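Haugland Community Pantry — progress report to Promora, second quarter

Your grant was for home deliveries, so deliveries first. We sent out 626 food boxes between April and the end of June, against a target that we set in a hopeful mood and narrowly met. Most went to the Haugland side of the river, where the bus has been "temporarily" suspended for 2 years.

The new boxes from Cluteck hold up well in rain. They cost more than the old ones, which held up well in brochures. Packing tape remains our second-largest supply cost, after onions. 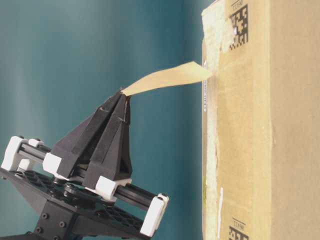
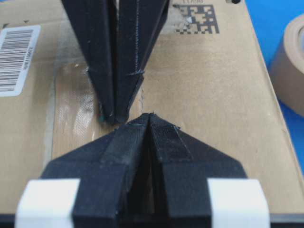
Spending is a little under plan, mainly on fuel. The van spent nine days at the garage and was very economical throughout. We covered the gap with private cars and, for one Saturday, a hearse, kindly lent and thoroughly cleaned.

The Givine booking software now works for around 70 percent of households. The rest phone us, and we write it down. We have lost no orders on paper so far.

In August we plan to add 60 households to the Tuesday run. That depends on a second freezer — the quote is attached, and we would ask you to sit down before opening it.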